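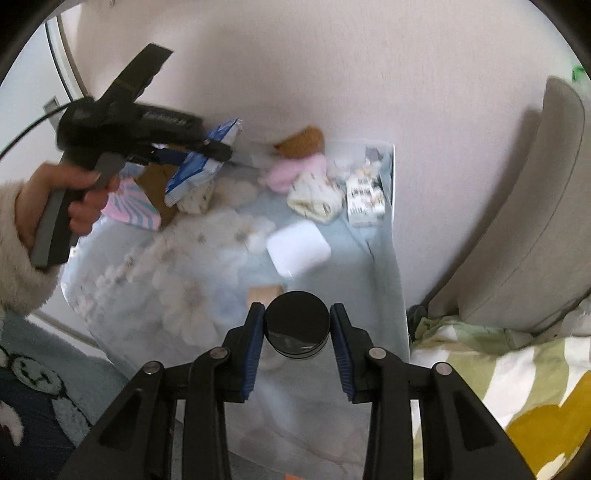 Does adding hand-held gripper demos from ordinary homes make the policy better at picking up clutter? A little, on the runs so far, and I don't trust the size of it.

December, 16:40. Re-read Hoi-yan's numbers for the Namby set. Trained on 3262 demos, then again with 328 held back. The gap between the two is smaller than the gap between two seeds of the same run. Berkay calls that "saturation". I'd call it noise until we have more seeds.

Other gripes, for Kamlesh mainly:

- 300 test grasps, but all on the Akgül bench with the same lamp. Says nothing about a patterned cloth or a shiny lid.
- Glossy round things still get scored as a success if the jaws close. Closing isn't lifting. Rescore.
- Two grippers working over one table: does the tracking mix up left and right when they come close? Reginald says no. Hasn't shown me a plot.

To do: 16 seeds, small model, overnight. Split by home this time, as the old split put the same table in train and test. If the gain survives that I'll shut up about it.

Disk on the second machine nearly full again.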